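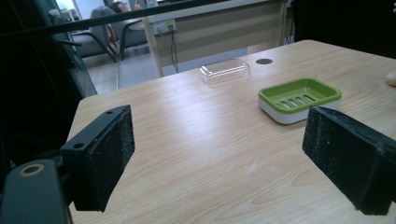
Ririrwood Opens Its Worktable Sessions on Soap Dishes, Lids and Other Small Household Things

ERNHAM, October. Ririrwood, the home goods workshop on the upper floor of the old Yokoyama building, is opening its worktable sessions to the public this fall, and everyone in Ernham who has ever fussed over what belongs beside the sink is warmly invited to come and fuss along with us.

The sessions take place every Wednesday at 7 in the evening and are led by Fumiko Matsuda and Minoru Takagi, who have been arranging, rearranging and writing about bathroom and kitchen things for longer than either of them likes to admit. Each evening is given over to a few everyday items on a plain wooden table. The first one is all about bar soap, the dish it sits in, and the clear plastic lids that pile up in so many of our drawers (you know the ones, shallow and rectangular, and never where the matching box is).

"People come in thinking they need a bigger cabinet," said Matsuda. "Then we spend half an hour on one soap dish, and they go home and move three things, and they write to me the next day quite delighted. I love those letters. I keep them in a shoebox."

The soap dish on the table has a white base with a lime-green tray inside it, and its floor has a row of drainage slots.

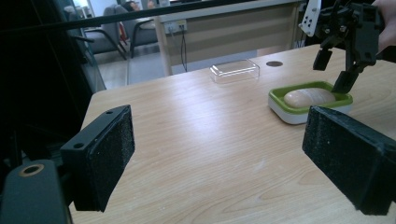

Takagi is especially fond of a dish made in two parts, and he will happily tell you why if you give him a minute or two, or ten. He likes to lift out the tray and rinse it on its own, and he thinks a bright color is a kindness to anybody looking for the soap first thing in the morning with their glasses still on the nightstand. The lids get their turn after the tea break, when guests try them out as trays for hairpins, sponges and sample bottles.

There is room for 20 guests at each session. Admission is free, tea is provided by our friends at Nirnari, and you are welcome to bring one small thing from home that has never found its proper place. Please, only one! Last spring a gentleman brought a whole drawer, and we did not get to the tea until after nine.

A printed booklet of notes from the sessions, edited by Toshiko Yagi with drawings by Sándor Fülöp, will be given to every guest. We have printed 2000 copies, so there should be plenty for neighbors and sisters-in-law too.

To save a seat, call in at the Ririrwood front desk and ask for Kiyoshi Sekiguchi, who also handles press inquiries and can arrange a visit to the worktable during the day.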